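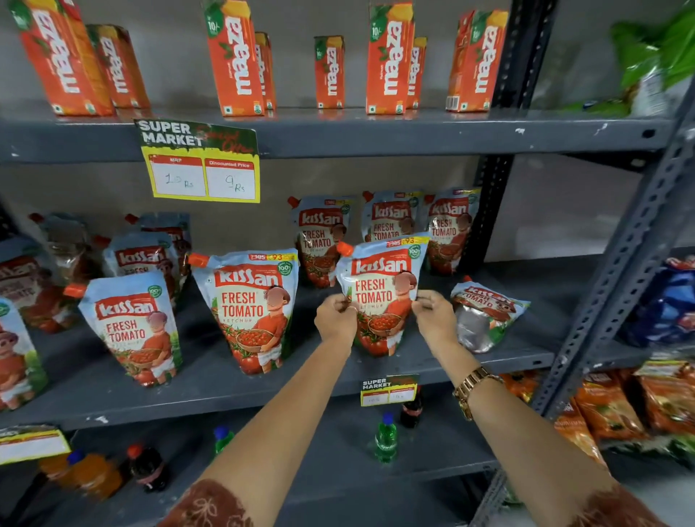
I started Plirarum because I'm hopeless at grocery lists, and I figured other people had to be too. We're a little cooking school on the second floor of the Kopecký building, and we teach folks how to get a week of dinners out of whatever the corner store carries. I grew up on that kind of food (my mother could do wonders with an onion and a can of beans!), and I still think a pouch of tomato ketchup like the Kissan one on that gray metal shelf can rescue a pan of fried rice. Our first class was in August, with two hot plates and a borrowed sink, and I burned the lentils in front of everyone. They came back anyway, bless them.

These days we run 29 classes a year, and I still teach the beginners myself. My favorite night is soup night, when the windows fog up and people who came in shy end up swapping recipes on the stairs.

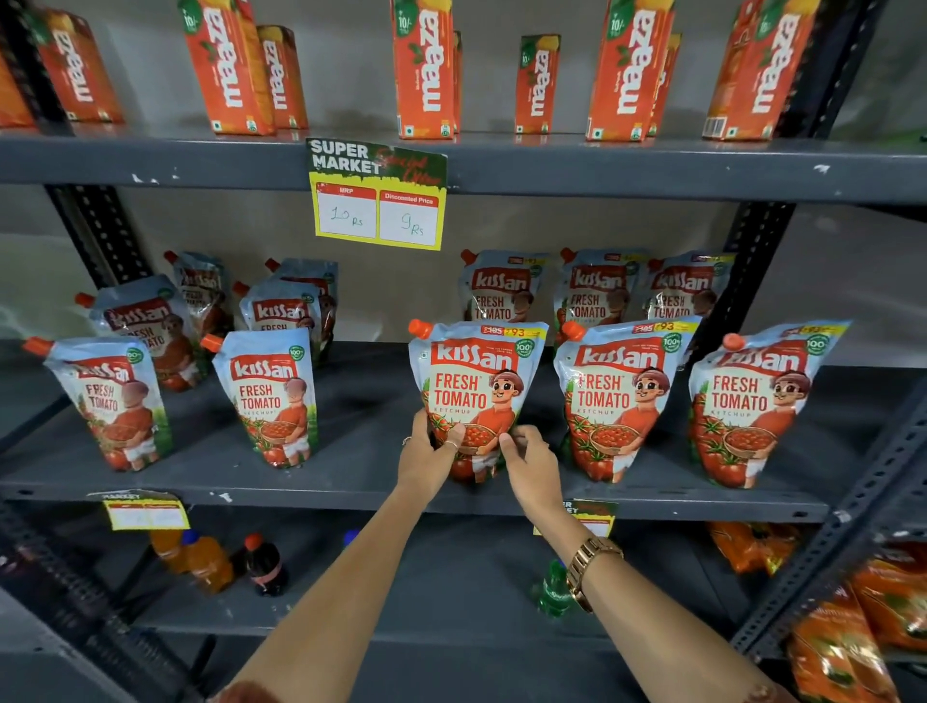
Do I need to know how to cook before I sign up?
Beginners are who we had in mind when we wrote the classes, so come as you are and bring an apron if you own one. We have 33 spares on the hooks by the door.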